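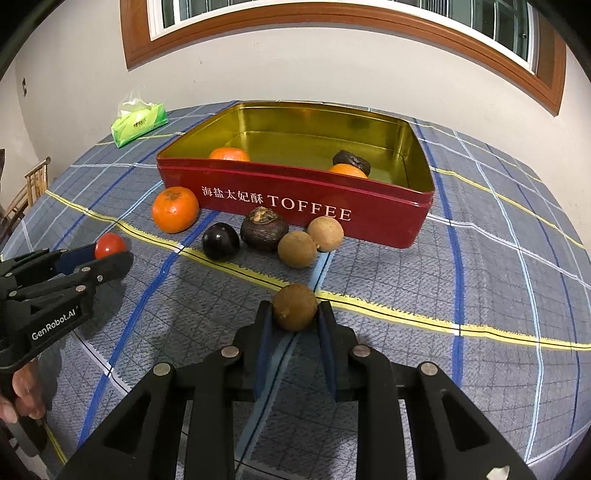 Trevirham Allotment and Garden Society
Minutes of the meeting held on 13th July in the back room at Gurden Hall

Orest Marchuk took the chair and thanked everyone for turning out on such a sticky evening, with a special welcome to the new plot holders from the Munotby end, who were found chairs and a cup of tea before we got going.

Minutes of the last meeting
Agreed and signed, once the spelling of Latuheru Lane had been put right.

Water
Teguh Tjoa has been round all the taps and reports that 2 of them drip badly. He has had a very fair quote of £200 to replace both and lay new pipe as far as the compost bays. There was a long and good-natured talk about whether to wait for the autumn – several members remembered last summer's queue for the one working tap rather too well – and in the end it was agreed to go ahead now. Teguh to ring the plumber.

Paths
The grass by the lower gate is getting long again. Members are kindly asked to keep the strip beside their own plot trimmed, and to give a neighbour a hand where they can.

Vacant plots
There are four, all rather brambly. Orest will write to the people at the top of the waiting list and offer to walk them round.

Autumn supper
To be held in November, at the hall as before. Offers of soup and puddings to Orest, please, and do say if you can lend a big pan.

Any other business
The shed key is missing. Please look in your coat pockets!

The meeting closed with thanks to all for the cakes.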